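Holding Temperature: How Three Small Dining Rooms Keep a Fixed Menu on Time

October 26, 2021

The dining room at Griltano seats 30. On a full evening every one of those seats is sold at the same hour, and the kitchen behind them has a single six-burner range, one combination oven and a pass a little wider than a door. The menu is fixed, five courses, with no choice apart from the main. Guests tend to assume that a short menu is easier to cook than a long one. The difficulty is of another kind: all the plates for a course have to leave the kitchen in a window of a few minutes, and whatever was cooked first has to wait for whatever was cooked last.

Waiting is where most small restaurants lose quality. A roasted piece of fish loses surface moisture quickly under a heat lamp, and its internal temperature continues to climb after it leaves the oven. A sauce mounted with butter separates if it gets too warm and turns dull and thick if it gets too cool. Cooks call the whole problem holding, and the three restaurants visited for this article have each solved it differently.

Griltano works backward from the plate. The kitchen writes a timing sheet for each course, starting with the minute of service and subtracting plating, resting, finishing and cooking in that order. Plating a course for the full room takes nine minutes with two cooks. The main is braised in the afternoon, cooled in its liquid and reheated in portions, so the cooking step drops out of the evening sheet entirely. Only garnishes are cooked to order. The result on the night of my visit was a beef cheek that reached the table hot to the center, with its glaze still liquid, at the first table and the last.

The vegetable course was weaker. Charred leeks were finished ahead of the sauce and had gone soft at the cut ends. The hazelnut dressing was correctly seasoned but had been spooned on too early, and the nuts had lost their crunch.
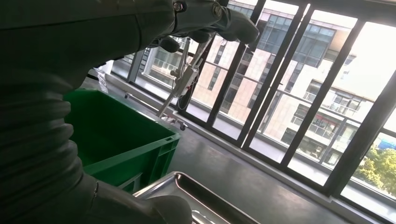
Reading time: 4 minutes

Troditz takes the opposite position. It is an à la carte room with staggered bookings, four tables every half hour, and it holds almost nothing. Proteins are portioned raw and kept cold until the order comes in. The cost is paid by the guest in time: the menu warns of a wait between starter and main, and mine was just under half an hour. The pork chop that followed was evenly pink from edge to bone, with a dry, well-browned crust. Its potatoes had been fried once in advance at a low temperature and again at a high one, a method that tolerates delay well and is widely used for that reason. They were served in a separate bowl, which kept the meat juices away from them.

The starters at Troditz are all cold or at room temperature. This frees the range in the first part of the evening and gives the cooks one less variable. The pickled mackerel was firm and properly drained. The beet salad needed acid.

Magalhães is the largest of the three and the only one that relies on equipment. The restaurant bought two heated cabinets with humidity control in July, and the menu has since been rewritten to suit them. Rice dishes, stewed beans and salt cod are cooked in batches and moved to the cabinets, where they can stand without drying. The kitchen sets a limit on each item and writes the discard time on tape on the lid. Beans have the longest limit and rice the shortest.

The salt cod was the best single dish of the three visits. It is soaked for two days with several changes of water, poached below a simmer and flaked by hand into onions cooked slowly in olive oil. Held warm, the flakes absorb some of the oil and improve slightly. The rice beside it had been held too long and clung together in lumps. Salt levels were even across the meal, and the custard tart was crisp at the base, having been baked during service.

Prices differ less than the methods would suggest. Griltano charges for the set menu in advance, with wine extra. Troditz and Magalhães come to a similar total once a starter and a dessert are added. Griltano takes bookings through its website only. Troditz keeps two tables for walk-ins, both near the door and both drafty in cold weather. Magalhães does not take bookings for lunch.

Diners who care most about the temperature of the food should book the last slot at Troditz, when the range is less crowded. At Magalhães the reverse applies: the batches are newest in the first hour, and the rice should be ordered then.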